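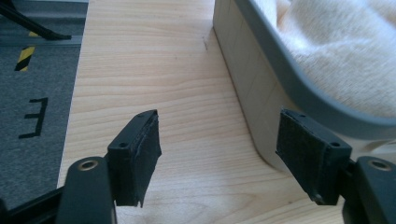 Table at bay E, gripper open, whites in the tub. Check out the left pad.

From: Prakash Panicker
To: linen-floor list
Subject: Re: [linen-floor] What is it like over there now?

Hi all, and hi Ilango!

Sorry for the slow answer, I wanted to do a full week on the new tables before I opened my mouth. I'll answer in between your questions, the way the old-timers on this list like it.

Ilango Krishnan wrote:

> We got told last month that Poojary is bringing the Cornonano tables
> to our site too, same as you have at Nurneck. All we've had so far is
> a slide show and a box of donuts. Folks on my shift want to know what
> you do all day now. Are you folding or are you babysitting?

Both, and a third thing I didn't expect, which is teaching. On a teaching shift you don't fold with your hands. You hold the gripper and fold with that, two black fingers with foam pads on the ends, and it records what you did so the arms can learn it. So you stand there, a person who can fold a bath towel in her sleep (that's Meena's line, not mine, I'm slow), and you pinch at a corner like you're wearing oven mitts. The first two days I wanted to throw it across the room. By the fourth or so I'd quit thinking about it, more or less.

The rest of the time you're on the arms. They do washcloths and hand towels, flat stuff. You load, you pull out the ones they've made a mess of, you refold those by hand, and you write down what went wrong. So yeah, some babysitting. But there's more walking than I'd like and less standing in one spot than there used to be, and my lower back has noticed, in a good way.

> Did anyone lose hours?

Straight answer, no one on my shift has lost hours so far. What did happen is that 3 people who were on flat folding got moved, one to sorting and the others to the ironers, and one of them did not want the ironers and said so, loudly, and is still on the ironers. The agency folks we used to get in for the summer rush, I don't know. I asked and was told it's "under review." Take that how you like. If I were you I'd get the hours question answered in writing before the tables show up. We asked after, and it took until March to get a letter.

> Is there a quota on the teaching part? Somebody here heard 1000 folds
> a shift, which would kill me.

Ha, no. The 1000 is for the whole batch. That's how many good folds Cornonano wants of one item before they go off and do whatever they do with it, and the whole crew chips in. There's no number on any one person, or there isn't supposed to be. The trouble is the Jateck screen over the bay shows a running count with your login next to it, and you know what people are like. A couple of the younger guys started racing. Then the folds got sloppy and a bunch had to be thrown out, and we were all behind again. We asked to have the names taken off the screen and they did take them off, so I'll give them that one. Ask for it on day one.

> How are your hands? I've got the bad thumb as you know.

This is the one I'd worry about for you. Squeezing the gripper is the same motion over and over and it goes right into the base of the thumb. We do 36 minutes on and then swap with whoever's on the arms. Don't ask me why it's 36, someone with a spreadsheet came up with it. It's ok for me. I'd want it shorter with your thumb. Also swap hands! They told us it had to be the right hand and then it came out that it was just how the training video was shot. I've been going left after lunch and no one has complained.

Now the pads. I put a picture up at the top for this reason mainly. See the one on the left, how the bottom edge is all fuzzed up and there's a little flap of it hanging off below the corner? When a pad gets like that I squeeze harder to make up for it, and I don't even notice I'm doing it until my hand aches on the drive home. It doesn't look like much. The supervisor's first reaction was that it was still fine, it's just the face that's rough. But get that flap on terry cloth and I swear it wants to catch on the loops. So we now look at the pads at the start of every shift, and there's a bag of spares in the drawer, and you don't need a signature to take one. It took me a lot of nagging to get that last bit. Please steal the idea.

> And is the floor any different? They keep talking about "zones."

Tape and letters. Each bay has its letter on the carpet in black paint, big enough that you can't argue about where you are, and there's the yellow and black tape. You can see our E in the picture, lying on its side. The rule is carts stay out of the bay while the arm is live. In practice the whites come over in a tub that sits at the edge of the table, and somebody always parks a cart a little over the line so they don't have to walk it. Work out where your carts will go BEFORE the tape goes down. We did it the other way around and ended up with the main aisle squeezed next to bay C, and it's a pain every single shift change.

The tables themselves are nice, by the way. Plain light wood, good and smooth, and the cloth slides. Much better than that sticky gray stuff we had.

> Last one. Would you go back?

I've gone back and forth on this all week. I miss talking. On the old line you stood across from someone and you could chat the whole shift, and now I'm facing a table and they're facing another one, and when the arms are going it's loud enough that you just don't bother. I hadn't thought about that part at all and it's the thing I'd complain about most if you bought me a coffee. On the other hand, I got a bump in pay for the teaching shifts, it isn't big but it's there, and I'm not wrecked when I get home. And I kind of like it when an arm does a fold my way, with the little tuck at the end. Meena says it's her tuck. We're not going to settle that.

So, would I go back... on a Friday-type feeling, no. When the screen freezes and all of us are standing there waiting on Jateck support to pick up, yes, in a heartbeat.

If your crew wants to come over and try it before yours get installed, ask your manager to call ours. Mornings are better, the arms usually go down for cleaning right after lunch. And bring your thumb brace.

Does anybody on the list from the other sites have the letter about hours in a version that covers agency staff? Ours doesn't mention them and I'd like to see the wording.

Prakash
Nurneck, early shift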